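Relero Set-up Guide
Section 4: Running your first grasp trials
Revised 2021-01-29

By now the arm is bolted down, the software is talking to it, and you have a home position you trust. Now for the good bit! Relero learns to pick things up from its own attempts, and this section takes you through the first batch.

The default model was trained at our Bragança bench on 795 attempts. It will already do something sensible on your table, but it gets noticeably better once it has seen some 40 attempts under your own lights.

4.1 Before you start

1. Wipe the table and clear it of everything except the object.
2. Move the arm slowly through its full range by hand control. Watch the cables at the wrist. They should hang with enough slack to follow the last joint all the way round.
3. Check that the depth module on the wrist is tight in its bracket. If it has shifted, go back to Section 3 and calibrate again.

CAUTION: Keep hands and sleeves off the table while the arm is enabled. The stop button must be within reach of whoever is at the keyboard.

4.2 The first batch

1. Stand one object upright, well inside the reach of the arm. A full drinks bottle is a lovely first choice.
2. Choose New batch and set the number of attempts to 40.
3. Set speed to Slow.
4. Press Start. The arm moves in with the fingers open and pauses at the pre-grasp pose.
5. Look at the pose. If the fingers are either side of the object, press Accept. If they are not, press Reject – a rejected pose is still saved and still teaches the model something.
6. After each attempt, turn the object a little and stand it somewhere new.

Note: Clear plastic often leaves holes in the depth map. The Virkell filter fills them from the label and the cap, so leave it on for bottles.

Pre-grasp pose, fingers open on either side of the bottle:

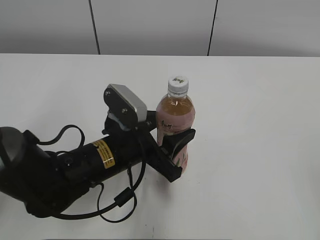
Comment from Larkel: We left the filter off for our first batch and had rejected nearly every pose by the time we noticed. Switched it on, kept the same bottles, and the poses settled down within the hour. Could the note go before step 1?

Good point, and the October edition of the quick-start card will have it there.

4.3 Saving your work

1. Choose Save batch before closing the window.
2. Choose Retrain. Leave the arm disabled until the progress bar clears.

If you see error 311, the batch has no accepted poses. Run 4.2 again.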